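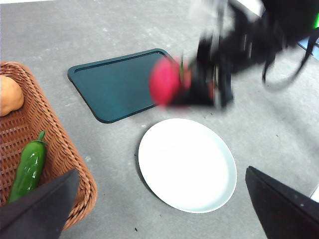

Why does a town of modest appetites need 11 bakeries?
Because every family in Arain fell out with at least one of them.

Uzma Ansari has bought her rolls at Fudard for 20 years and will cross the street to avoid smelling the competition. Her cousin Rizwan Shaikh won't set foot in the place, over a wedding cake that arrived in July with his name spelled wrong. He walks 20 minutes uphill for a loaf he admits is dry.

Nurhan Baysal, who opened the newest shop, thought she could stay neutral. She lasted until 7 in the morning on her first day, when a customer asked whose side she was on – and then asked for a discount.

"I said the side of rye," she told me. He left without buying anything and has come back every morning to complain.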